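Handheld gripper build, continued. The pair now runs as left and right units on one clock, built in the spare room with parts from Thiele.

Test surface is the bed. Test object is blue cloth on a green sheet, decent contrast for the cameras.

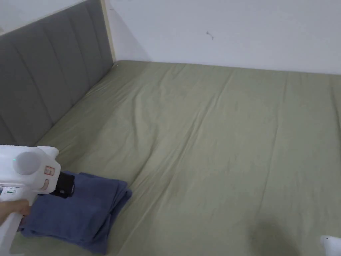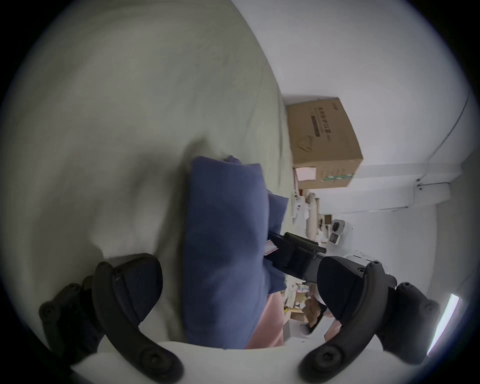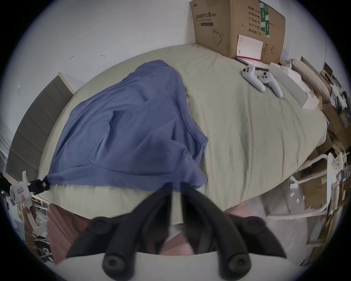
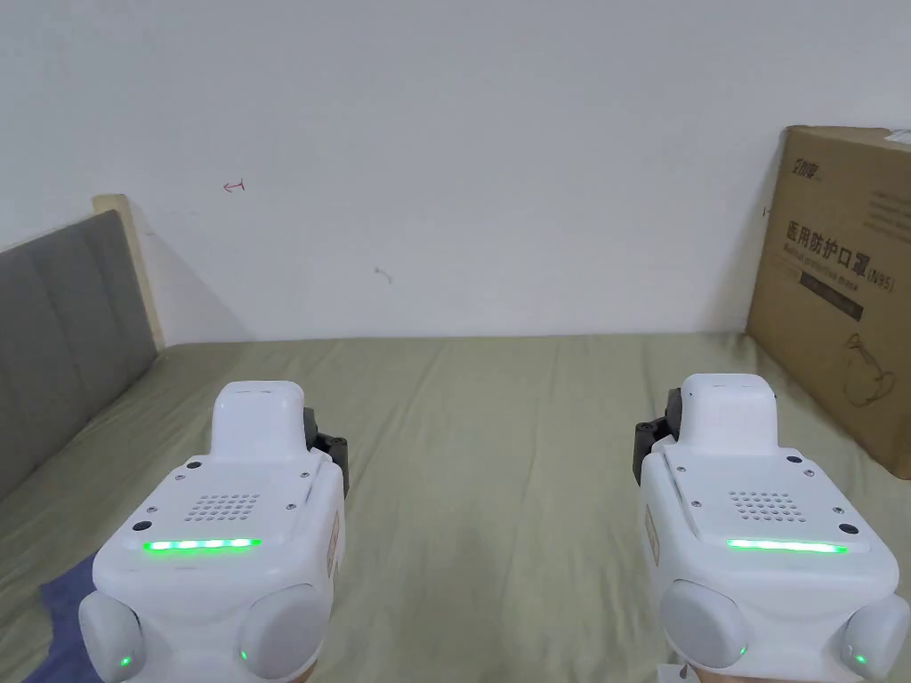

Timing first. Left and right streams drifted 12 ms apart over a 20 minute recording. Vitalii Symonenko suggested one trigger line for both and the drift went away.

Finger pads are the third version. The first two were too hard and let thin cotton slide at the hem. Softer rubber, same screws.

Jaw width comes off a magnetic encoder, 4,000 counts for full travel. Far more than folding needs, but it was the part in the drawer.

Weight is 584 g per unit with the battery. Fine for short sessions. My wrists complain after that, so the next grip moves the battery back towards the hand.

Still open: the left jaw reads slightly closed at rest. Could be the spring, could be my zeroing. Chenxi Hao has the same fault on hers and blames the spring.

Pad drawings go up in July once I've redone the screw spacing.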